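Totby users board > Collecting demonstrations > How many demos before you change the table?

wyn_mathias
7 Dec 2018
Hi everybody, we're finally recording for our tidy-up task and I'd love some opinions before I wear my wrists out. The plan is 200 demos with the objects in one layout, then 200 more with everything moved. Does that sound sensible, or should I be shuffling from the start? Two of us have grippers, so I can be a bit generous with the numbers.

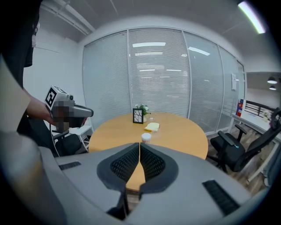 Round table, cloth and little white-lidded container up front, picture frame and plant behind.

magnusP
Welcome, Wyn! I'd shuffle after every single take, even though it's a nuisance. We did a long fixed block in May and the policy learned our table beautifully – and nothing else, bless it.

Eftychia V
I'm going to disagree with Magnus a little (sorry!). If you're new to the grippers, your first takes will be wobbly anyway, and a fixed layout lets you get smooth. I threw out 29 of mine before I was happy. Do a short block, then shuffle.

magnusP
Fair, but call that practice and don't train on it.

Eftychia V
Oh, I'd still keep the clean ones!

wyn_mathias
Thank you both, this is so helpful. I'll try 3 layouts in the morning and see how the cloth grasps go, as I keep pinching it too near the edge. Does anyone move the plant as well, or leave it be?

iestyn_r
Move the plant.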